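Skadura 2: a planner front end for simulated mobile manipulation
Reviewed by Itsuki Fujimoto

Skadura is a task sequencing and motion planning layer that sits between a physics simulator and whatever policy or script drives the arm. Version 2 replaces the old XML task files with a Python API and adds a scene query server. I ran it for most of January on a workstation with 8 cores, using the stock kitchen scenes and a task set maintained by Vilmos Szalai at Udumham.

Installation
The package installs from a single wheel. The query server is a separate download and must match the wheel to the patch level. A mismatch produces no error at startup. It produces empty collision lists, and the planner then returns straight-line paths through cabinets. Check the version string first.

Planning
The default planner is a bidirectional sampler with a shortcutting pass. On free-space reaches it is fast enough that I stopped measuring. Refrigerator tasks are harder. A side-by-side model has two long handles close together at the center seam, and the approach cone for one overlaps the collision margin of the other. With the default margin the planner rejected most grasp candidates. Reducing the margin for handle bodies only, which version 2 allows per link, fixed this.

Articulated objects are handled as constraint manifolds. You name the hinge joint and Skadura projects samples onto the arc. It does not plan base motion together with the arm, so a wide door swing has to be broken into segments by hand. My door task ended up with 14 segments, and I would expect a planner at this level to find them itself.

Perception hooks
The query server exposes ground-truth poses, rendered depth and a segmentation channel per camera. Segmentation IDs stay the same across resets, a clear improvement over version 1. Occlusion reporting is weaker. The visibility call returns a fraction per object for each camera, but self-occlusion by the gripper body is counted as free space. In a hand view, where the gripper's own housing takes up part of the image, the number comes back too high. I wrote a mask for this and recommend doing the same before using the value as a reward term.
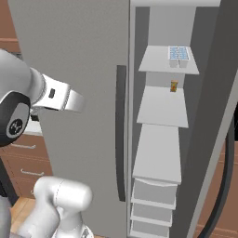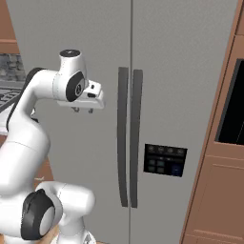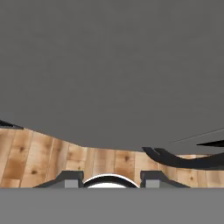
Stock kitchen scene. First two renders: arm at the refrigerator, right compartment open in one and both doors closed in the other. Third render: gripper fingers over the plank floor.

Control
Trajectories are sent to a joint impedance controller with fixed gains per task phase. Gains can be changed only between phases, so a stiff approach followed by a compliant pull needs a phase boundary at contact. The boundary can be triggered by a force threshold or by a timer. The threshold is noisy at large simulation steps. Use the timer or shrink the step.

Tooling
The replay viewer is the best part of the package. It scrubs planner state, contacts and camera output on one timeline and exports each channel separately. My log directory held 1,109 episodes by the end, and the index still opened without a noticeable delay. Search is limited to task name and exit code. Filtering by contact pair would be useful.

Documentation covers the API completely and the configuration files hardly at all. The meaning of several planner fields had to be read from the source. The Rutherford tutorial, linked from the project page, still targets version 1 and should be skipped.

Compared with Plorkuvura
Plorkuvura plans base and arm together and needs no door segments. Its viewer is minimal and its segmentation IDs change on every reset. For data generation on fixed-base tasks I would pick Skadura. For anything that has to drive while holding a door, I would pick Plorkuvura and accept the extra bookkeeping.

Rating: recommended for fixed-base work, with the gripper mask and per-link margins applied.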